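Trilau Tabletop Set – README

Student project, Akdale robotics club
Maintained by Aušra Laur and Jenő Csizmadia

Trilau is a collection of two-handed tabletop recordings made by club members during the autumn term. We use it to train small policies for the end-of-year competition, and other clubs are welcome to try it. The table is laid with a printed cloth, and the white organiser stays towards the back while the smaller items change.

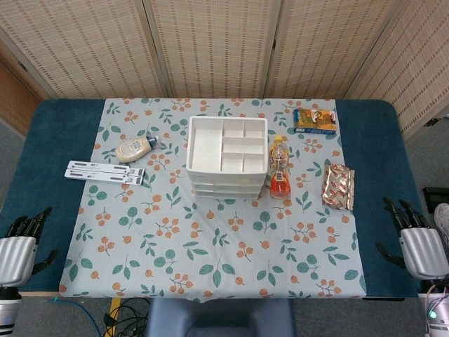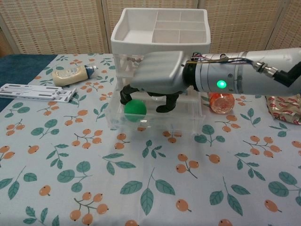
Contents

The release holds 1,259 episodes across 14 tasks. Each episode is one folder with the video, the joint readings and a text file giving the task in one sentence. Folder names start with the task code, then the operator's initials, then a running number. Numbers are not continuous – we removed bad takes and did not renumber.

Tasks

Most tasks are pick and place: put the ball in a compartment, take it out again, move a snack packet from one side to the other. The bottle tasks are harder and have fewer good takes. Tasks with a code beginning K come from the Kuruc list, which Bernadette Boyer wrote for last year's beginners.

Splits

100 episodes are held back for testing and should not be used for training. The list is in test.txt. A further 400 are marked "practice" and were recorded by first-year members. They are slower and have more pauses, so leave them out if you want clean motion.

Known problems

- Joint readings lag slightly behind the video in the November recordings. The offset is in each folder's notes file.
- Shiny wrappers confuse our depth estimates. We have not tried to fix this.
- The left and right labels were swapped in some early K tasks. Faustine Baudry has corrected the ones we found.

Use

Free for teaching and club work. If you publish results, please name the Trilau set and the Akdale club. Teams entering the Ovusska round must say in their entry form that they trained on it.

Corrections go to Blandine Barbier, with the folder name in the subject line.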